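Progress report, second period
Tuvineck Wheelchair Tennis Program, supported by the Pesonen fund

In this period we ran training in four clubs of the Tuvineck district. The last of them, Jivar, joined us in April, when its new ramp to the courts was ready. The players had 671 hours on court, counted from the coaches' sheets. Most of the players are beginners, and they still need much time for turning and pushing with the racket in the hand.

The loan of sport chairs works well, but the small sizes are always taken. We bought two more junior chairs from Ultard and paid 2000 euros from the equipment line. The delivery was late, so the children in Jivar started in May on chairs which were too wide for them.

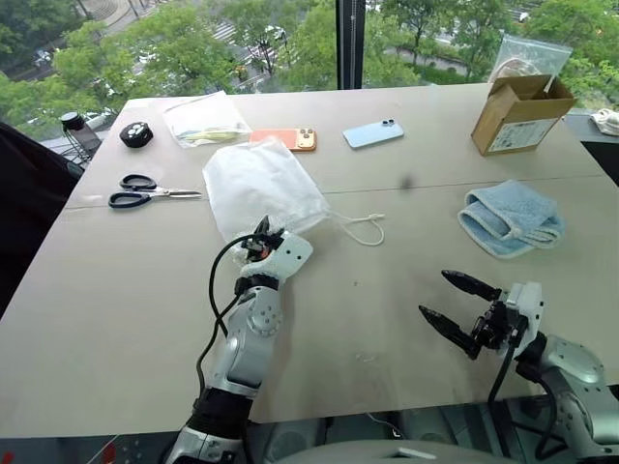 Transport remains our weak point. The bus with the lift is shared with a swimming club, and in June we lost several evening sessions for this reason. We have now asked for a fixed time, 5 p.m., and we wait for the answer from the district.

For the next period we plan a small doubles tournament in August and a first course for line judges. We ask you kindly to allow that the unused money for court rent is moved to transport.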